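What Is a Book Review, Anyway?

A book review is a person telling you about a book before you've had the chance to be bored by it yourself. Reviewers read the whole thing, even the slow part with the map.

Say Hammad Magsi reviews a novel called Skomell, 301 pages long. He tells you who it's about and what kind of trouble they get into. He does not tell you who stole the lighthouse. That would be a spoiler - and readers write angry letters about spoilers.

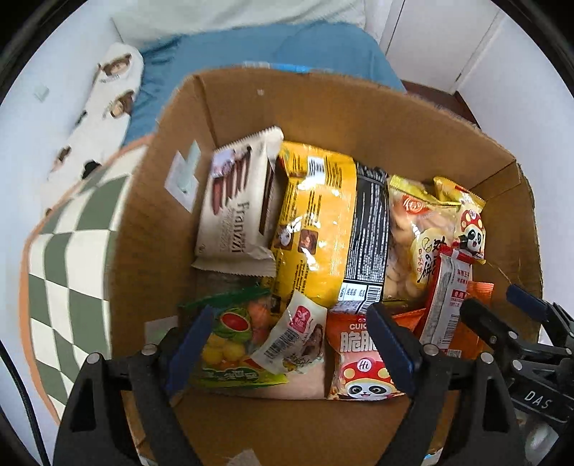
Why Don't Reviewers Agree?

People like different things. Faisal Cheema read Skomell too and gave up his whole weekend for it. Hammad fell asleep on page 104. Both reviews were printed.

Try It

Pick a book you've finished. Write 3 sentences: what happens at the start, what you liked, what you didn't. "It was good" counts as none of them.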